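Date: July 1, 2019
Subject: Re: [arm-users] Trerneck gripper kit, fingers or adaptive pads?

> We have the Flendora bench with two arms and are looking at the
> Trerneck gripper kit as a replacement for the parallel jaws that
> came with it. Our parts are small and none of them are the same
> shape. The data sheet gives a cycle life and a grip force and not
> much else. Has anyone on the list run it on mixed objects? I would
> also like to know what the cable does when the wrist is turned a
> long way round.

We have had the kit on loan since February, fitted to both arms, and the loan ends this month, so these are close to our final notes.

Fitting took an afternoon per arm. The adaptor ring is a good match for the wrist flange and needed no shimming. The supplied bolts are slightly too long for our flange and bottomed out before they clamped, so check yours before tightening. The firmware loaded first time on the left arm. On the right arm it stopped at the version check until we had cleared the old tool definition by hand, a step the manual leaves out.

Our test set is a tray of odds and ends from the office, all picked from or near a shallow dish on a wooden table. We have kept to the same objects throughout so that the logs can be compared.
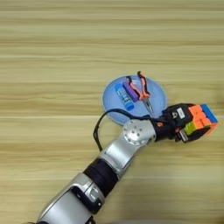
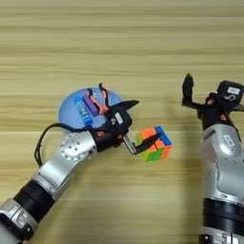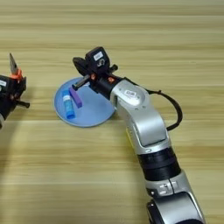 The puzzle cube is the easy case. Its faces are flat and it is stiff, and the controller settles on a grip force without hunting. Rotated by a few degrees it still seats, although the cube tends to turn towards the stiffer finger as the jaws close. If you need the final angle to be repeatable, measure it after the grip and correct in software.

The glue stick is harder. A cylinder lying in a dish has to be approached at an angle so that the fingers clear the rim, and at the default approach height we touched the rim on 3 runs in the first session. Raising the height by 6 mm stopped that. The setting is stored per tool and not per task, so it then applies to everything else you pick.

Pliers we would leave out of an acceptance test. They open when lifted by one handle, and the result says more about the pliers than about the gripper.

As to your cable question, the loop needs more slack than the drawing shows. With the length as drawn, ours pulled tight at the far end of wrist travel. We let out more and moved the clip back along the arm. The loop now stands further out, and the planner has no knowledge of it, so we added a keep-out volume by hand.

Wear: after 4000 closures on the left gripper the pads are polished at the tips and the measured force at a given current has not changed. The right gripper has done far fewer and I have no useful figure for it.

Support has been adequate. Questions sent to Trerneck were answered within 2 working days, except for one on the force calibration, which is still open. We also asked Tjoa for a price on their equivalent kit. It was higher, and it needs a separate controller box that we have no room for.

We intend to buy one kit for the left arm and keep the original jaws on the right. I can send the tool definition and the keep-out volume if they would save you some time. Both were written for the Flendora bench and should load without changes.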